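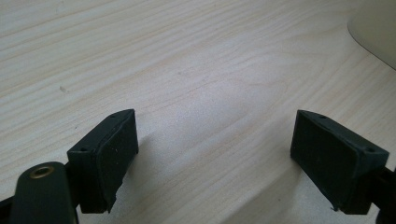 집게 손가락 두 개, 패드끼리 마주 본 상태. 나무 책상 위.

Gornenow 학생 로봇 동아리 공개일 다녀온 메모. 10월. 지하철에서 폰으로 쓰는 중이라 두서없음. 나중에 정리할... 지도 모름.

도착은 오후 2시 조금 전. 건물 입구에서 한참 헤맴. 안내문에는 후문으로 오라고 되어 있었는데 후문이 두 군데임. 결국 자전거 보관대 옆 문으로 들어감. 다음에 가실 분들 참고. 엘리베이터 내려서 왼쪽, 복도 끝까지.

방명록에 이름 쓰고 명찰 받음. 명찰 번호가 1008번. 그만큼 사람이 온 건 아니고 작년 번호에서 이어서 쓴다고 함. 잠깐 놀랐다.

처음 설명은 Marjan Ghaffari 학생. 동아리 회장이고 기계과 3학년. 올해 과제 이름은 Memon. 손에 들고 쓰는 집게를 학생들이 직접 설계하고 출력해서, 사람이 물건 집는 동작을 기록하는 프로젝트. 그 기록을 나중에 로봇팔 쪽 팀이 가져다 쓴다. 발표 자료는 짧았고 대신 작업대 앞에서 오래 얘기해줌. 나는 이쪽이 좋았다. 슬라이드 마흔 장 보는 것보다 훨씬 낫지.

손가락 얘기 먼저. 색은 아주 진한 초록이라 조명 아래가 아니면 그냥 검정으로 보임. 안쪽에 네모난 패드가 있고 자세히 보면 표면이 좀 거칠다. 왼쪽 패드 아래쪽은 가장자리가 고르지 않고 뜯긴 것처럼 보였음. 패드 얘기 물어보니 이번 학기에만 재질을 네 번 바꿨다고. 너무 말랑하면 얇은 카드를 못 집고, 단단하면 컵이 미끄러지고. 지금 쓰는 것도 최종은 아니란다.

황동 인서트도 물어봤다. 플라스틱에 나사를 바로 박으면 몇 번 풀었다 조였다 하는 사이에 구멍이 헐거워져서, 인두로 인서트를 눌러 넣는 방식으로 갔다고. 1학년들이 제일 먼저 배우는 작업이 이거라고 한다. 비뚤게 들어가면 부품을 통째로 다시 뽑아야 하니까 다들 긴장한다고. 시험 조각 모아둔 상자를 보여줬는데 비뚤어진 게 수북했음 ㅋㅋ 나도 집에서 해봤는데 똑같이 망쳤던 기억.

그다음 Yasaman Akbari 학생이 기록 쪽 설명. 여기는 내가 반쯤 알아들음. 한 사람이 같은 동작을 여러 번 하고, 실패한 것도 따로 표시해서 남긴다. 지금까지 모은 게 대략 600회. 목표까지는 한참 남았다고 했는데 목표가 몇인지는 못 적었다. 뒤에서 누가 질문을 하는 바람에. 손목 각도가 사람마다 너무 달라서 처음 모은 기록은 거의 버렸다고 함. 이 얘기할 때 표정이 좀 슬펐다.

체험 순서가 있었다. 줄 서서 한 사람씩. 집게 잡고 책상 위 물건을 옮기는 것. 내 차례에 나무 블록은 됐고 동전은 못 함. 세 번 해봤는데 세 번 다 미끄러짐. 옆에 초등학생은 한 번에 집더라... 요령은 손목을 눕히지 말고 손가락 끝을 책상에 살짝 댄 다음에 쥐는 거라고. 생각보다 손아귀에 힘이 들어간다. 오래 하면 팔뚝이 뻐근할 듯. 기록 담당들은 그래서 교대로 한다고 들음.

3시쯤 지도교수 Firouzeh Golestani 선생님이 잠깐 들어와서 예산 얘기를 짧게 하심. 부품은 대부분 Ralard라는 동네 가게에서 사고, 필라멘트는 Hollamier에서 남는 색을 싸게 받는다고. 그래서 초록이란다. 원래는 회색으로 하고 싶었는데 회색은 인기가 많아서 안 남는다고. 이런 얘기가 제일 재밌음.

질의응답에서 나온 것 몇 개. 급히 적어서 순서 엉망.

도면 공개하나? 학기 끝나고 정리되면 올린다고 함. 지금은 파일 이름이 "최종_진짜최종" 수준이라 못 보여준다고.

신입은 언제 받나? 매 학기 초. 설계 경험 없어도 됨. 단 저녁 작업에 나올 수 있어야 함.

대회 나가나? 겨울에 하나 준비 중. 어느 대회인지는 아직 말 안 해줌. 신청서를 안 냈다고.

출력 시간은? 손가락 한 짝에 저녁에 걸어두고 가면 아침에 되어 있는 정도.

아쉬운 점도 적자면. 방이 좁은데 사람이 많아서 뒤에서는 거의 안 보였음. 마이크 없음. 설명판 글씨가 너무 작다. 로봇팔 쪽은 시연이 한 번뿐이었는데 나는 그때 체험 줄에 서 있어서 놓쳤다. 시간표를 문앞에라도 붙여줬으면. 물도 없었음, 음료 자판기는 윗층.

좋았던 점은 학생들이 안 된 것도 그대로 말해준다는 거. 보통 이런 행사 가면 다 잘됐다고만 하는데 여기는 부러진 부품까지 꺼내서 어디서 왜 금이 갔는지 설명을 해줌. Firouzeh Asadi 학생이 특히 설명 잘했다. 손가락을 눕혀서 뽑을 때랑 세워서 뽑을 때 층 방향이 달라지고, 세워 뽑은 쪽은 구멍 근처에서 갈라졌다고. 직접 만져보게 해줘서 바로 이해됐음.

나오면서 메일 주소 남기고 옴. 도면 올라오면 알려준다고. 오면 여기 밑에 링크 추가하겟음.

다음 공개일은 봄. 날짜 미정. 갈 사람은 일찍 가서 앞자리 잡고, 체험보다 시연 시간부터 물어볼 것. 주차는 안 된다고 보면 됨. 내릴 역이라 여기까지.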